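The Arms in the Back Bedroom
A nurse, a shared workshop and two years of patient tinkering

By Eldana Abdella
October 12, 2023

If you walk up the hill out of Prikonham, past the allotments and the shop that sells both paint and pasties, you come to a long brick building with a blue door that sticks in wet weather. It was once a place where they mended farm pumps. Now it is Matcombe, a shared workshop with lathes at one end and sewing machines at the other, and on most evenings somewhere in between you will find Nuria Tamiru with a screwdriver behind her ear, talking quietly to a pair of robot arms.

She calls the pair Feyisa, and she is quite firm that it is one name for both of them. "They're no use apart," she told me, clearing a heap of cable off a stool so that I could sit down. "One of them on its own can open a door and then it just stands there holding it, like somebody's uncle at a wedding."

Nuria is a district nurse by day, and the idea came from her rounds, where she kept meeting people who could manage nearly everything in the kitchen apart from one or two small, maddening things: a stiff latch, a button that needed a firmer push than their hands would give. She had never built a robot. She had, she says, once put up a shelf. But she joined Matcombe in April two years ago, paid her first subscription, and asked the man at the next bench what a servo was (he is still explaining, and she still brings him biscuits).

The first arm was made from whatever people gave her, and it shook so badly that she could only test it with plastic cups. The second was better, and after that she went back and rebuilt the first to match. The small control board came from Soston, a tiny outfit that sells kits by post, and she has nothing but kind words for the person there who answers the emails, often late at night and always at length. Everything else was bought bit by bit, with a limit of £200 for each rebuild -- a rule she made for herself and has broken, by her own count, three times.

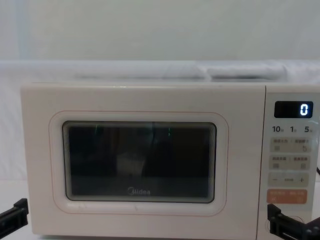

Nuria moved the whole project home last winter, to a back bedroom, when she decided that cups were too easy and it was time for proper kitchen jobs. A microwave, she reckoned, would be a fair test of everything at once, and she was right about that, though it has taken up a good many of her evenings. The door wants one sort of movement and the buttons want quite another. Hers is a cream Midea with Chinese lettering all down the panel, so she learnt it by shape and colour, and now talks about "the orange one" low down on the right as if it were a difficult neighbour. Getting a black, jointed hand to come in at the proper angle, press squarely and then get out of the way without catching its own cable is the sort of thing she can discuss for an entire pot of tea, and I know because we drank one.

Her method is slow and rather lovely to watch. She guides an arm through a movement by hand, lets it try the same thing alone, and writes down what went wrong in a school exercise book. The entries are short. "Too high." "Too high again." "Pushed the whole oven back, well done us." On a good night she fills two pages and goes to bed cheerful -- on a bad one she fills two pages and rings her sister.

She still takes the arms up to Matcombe when something needs drilling or when she wants company, and the others gather round with advice, much of it contradictory. One of the quilters suggested padding the fingertips with scraps of felt, and Nuria has a bag of them waiting to be tried. After that she wants to have a go at a tin opener, and she has already started a fresh exercise book for it.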